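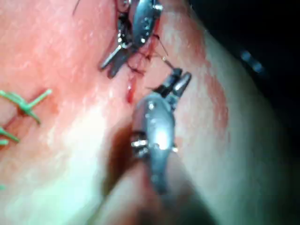 Dilani Gamage told me I should stop apologising for my mother's stitches. She had read my last post, the one on mending, and she wrote that a crooked seam which holds for thirty years does not need anybody's pardon. I have thought of this the whole week.

My mother sewed everything by hand. We had no machine in the house until I was in high school, and then it was an old one with a foot pedal, which she did not trust. She closed pillow covers, school bags, the lining of my father's coat, and one time the roof of a tent. Her thread was always doubled and always too thick. If the colour was wrong, she said that people should look at your face and not at your elbow.

When I came to live here I brought one of her needle books, and for many years I did not open it. Clothes were cheap and I was tired after work. I started again in January, with a grey jumper that had a hole under the arm. It took me three evenings. I pulled too hard and the wool gathered like a little mouth, so I had to cut it out and begin again.

What I learned from that jumper is to leave the thread a bit loose -- the cloth must still be able to move. Short stitches near the damage, longer ones where the fabric is still strong. I also learned to finish before my eyes are tired, because everything I sew after nine at night I must open again in the morning.

Dilani asked also which knot I use at the end. I don't use one. I make two small stitches in the same place, then I run the needle under the last centimetre and cut. My mother did it like this, and I have not seen it in a book, although I am sure it is there.

The jumper is not beautiful now. The new wool is a darker grey and the patch has a shape like a bean. I wore it on Saturday to the market and a lady at the bread stall asked me if I had bought it that way. I said yes, which was a lie, and then I felt bad and told her the truth, and she showed me the darning on her own sleeve.

Next is the blue blanket. The whole border has come away on one side, so I will need more thread.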